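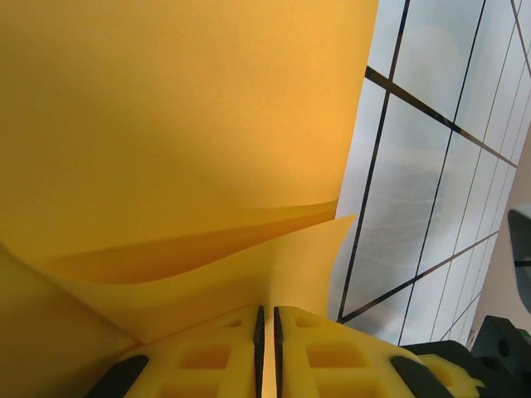 腕部相机视角:橙黄色纸和浅黄色纸叠在夹爪前方

纸张挡住腕部相机,这一条到底算不算要重录?操作规范该怎么写

Tolera Endale

我们组在用夹爪做纸张操作(拿起、对折、叠放),全程录腕部相机,数据交给Premmont项目那边训练用。上面贴的就是典型情况:大张的纸一翘起来,画面左边和上边基本全是纸,右上角还剩一块天花板,构图倒是挺有现代艺术馆的意思。

麻烦出在规范上。我们手里那份《Erkgate采集作业规范》是前任留下的,第16条原文是“录制过程中应保证视野清晰,不得有遮挡”。问题是我们的任务就是拿纸,纸不遮挡镜头,它还能去哪儿?按字面执行的话,上一批178条里能留下来的,大概只有夹爪还没碰到纸就出故障的那几条。

质检同事Eero Aaltonen是个认真的人,他真的按字面执行了。现在我的重录清单比原始清单还长,因为重录的也被退了。

想请教三件事。一是遮挡的判定标准别人是怎么写的,有没有能直接抄的。二是夹爪的软指和防滑条要不要写进检查项,规范里一个字没提,我们用的是黄色网格状的泡沫样软指,中间带黑色齿条。三是被判不合格的那些要不要删,硬盘管理员希望我删,我自己舍不得。

机械臂速度、急停、围栏那些另有一套安全规程,大家都背得出来,不用再给我发一遍。

Arvo Riihimäki

抄是抄不到的,我找过。各家写法差得很远,不过我们Tikkanen车间改了三版以后,现在这版吵架的次数明显少了,贴给你参考。

先说遮挡。我们把它拆成两种,分开记:

任务遮挡:挡住镜头的东西就是正在操作的物体,包括它自然翘起、垂下、卷边。保留,打标签,不退。
外来遮挡:线缆、胶带头、操作员的袖子、镜头上的指纹,凡是任务说明里没提到的东西挡住了夹持区域。退回,先处理原因再重录。

你贴的那张,按我们的标准属于第一种,夹爪两指的前端和中间的缝都还看得见,质检五秒钟就能放行。规范里我们写的是看“夹持区域”,具体指两指之间那条缝和它前面的一小块,从来不看整幅画面被盖住了多大比例。以前写过比例,规定不许超过一半,结果两位质检为一张牛皮纸到底占了一半还是比一半多一点,在走廊里争到食堂关门。后来就删了。

连夹持区域也看不见的情况,我们加了一条时间限制:连续2秒以上看不见,标为“盲段”。盲段照样保留,只是单独标出起止时间,由训练的人自己决定用不用。他们每次的决定都不一样,但那是他们的事。

再说夹爪。软指一定要写进检查项。我们每个班次开始前做下面这些,写在同一张表上:

1. 断使能,确认手臂不会动,再把手伸过去。你说安全规程大家都背得出来,我们这边也都背得出来,背得最熟的那位被夹过。
2. 看指面的网格凹坑,有没有撕口,里面有没有塞进纸屑。
3. 看中间的齿条,有没有翘边、掉齿,两边对得齐不齐。
4. 看外侧的黑色侧垫有没有移位。
5. 擦镜头,用镜头布。T恤下摆不算镜头布。
6. 空夹一次,录下来,当作当天的基准画面。

第6项当初反对的人最多,嫌浪费时间。等到有一次换过软指以后位置偏了,整整一个下午的数据和前一天对不上,就是靠基准画面查出来的,之后没人再提浪费时间的事。

换过软指、齿条或者动过相机支架,都要新开一个批次号,哪怕你觉得装回去的位置一模一样。人人都觉得一模一样。

Aleksi Ojala

换蓝色的纸。夹爪是黄的,纸也是黄的,质检看着眼晕,当然给你退回来。我们一直用蓝的,没遇到过这种事。

Tolera Endale(提问者回复)

颜色是任务书里指定的,我也提过换色,得到的答复是“真实环境里的纸不会为了你改颜色”。话糙,我没想出怎么反驳。

Štěpánka Vaněk

Arvo那套分类我赞成,补充几点他没写的,主要是你的第三个问题。另外楼上换蓝纸的建议请先别照做:数据里只有和夹爪颜色反差大的纸,模型碰到颜色接近的就傻眼。你们现在同色系的纸,麻烦归麻烦,恰恰值得留。

不合格的不要删。我在Grevar负责过一阵数据验收,最头疼的就是收到一批干净得像样板间的数据,一问,失败的全删了。抓空的、纸滑掉的、折歪了的,都是有用的,前提是标清楚。我们的状态字段就四个值:成功、失败、中止、无效。前三个都入库。“无效”才允许清理,范围很窄,只包括时间戳错乱、文件损坏、拍到了不该拍的人。清理的时候必须写理由,签名,两个人签。硬盘管理员如果有意见,请他来当第二个签名的人,他的意见通常会少一些。

你们的标签里还缺一样东西:环境。腕部相机一抬头就拍到天花板,上面的亮处和反光会跟着手臂姿态变,自动曝光也跟着跑,纸面就会一块亮一块暗。我建议规范里加两句话:录制期间曝光和白平衡锁定;每批记录灯光状态,窗帘开还是关也算。我们有一批数据,上午的和下午的看起来像两个国家拍的,查到最后是有人嫌晒,拉了帘子。

还有画面边角。角落里露出来的东西,只要不在夹持区域前面,又不影响动作,我的做法是不退,但要在批次说明里写一句是什么。写不出是什么的,去现场看一眼再写,别写“杂物”。我收到过一份说明,21个批次的备注全是“杂物”,等于没写。

至于你那个第16条,我会这样改:

“录制过程中,夹持区域应可辨认。由被操作物体造成的遮挡属于正常情况,须加标注,不作为退回理由。由其他物体造成的、影响夹持区域的遮挡,应停止录制,排除后重录,原始记录保留并标为中止。”

改完记得注明生效时间,并且写明对旧批次怎么处理。不写的话,你那位认真的同事会从头再审一遍,我对他这类人很有信心。

最后一个建议和技术无关。定稿之前,让质检和操作的人坐在一起,拿同一组画面各判一遍,结果不一致的挑出来讨论,讨论结果附在规范后面当判例。文字写得再细,大家对“可辨认”三个字的理解还是各有各的主张,贴几张有争议的画面在后面,比多写一页定义管用。

Tolera Endale(提问者回复)

谢谢两位,第16条基本照Štěpánka的写法改了,2秒的盲段规则也抄了过来。周六加了半天班,和Eero把被退的那批从头对了一遍,大部分改判为任务遮挡,放行。他对剩下的几条仍然持保留意见,并且已经开始问我“可辨认”是谁来辨认。

空夹基准画面也开始录了,目前反对的人有一个,是我自己,因为早上要早到。

再追问一句Arvo:你们检查表里那个齿条翘边,翘到什么程度算要换?我们的现在指甲能抠起来一点点。

Arvo Riihimäki

能抠起来就换。还有,请不要再抠了。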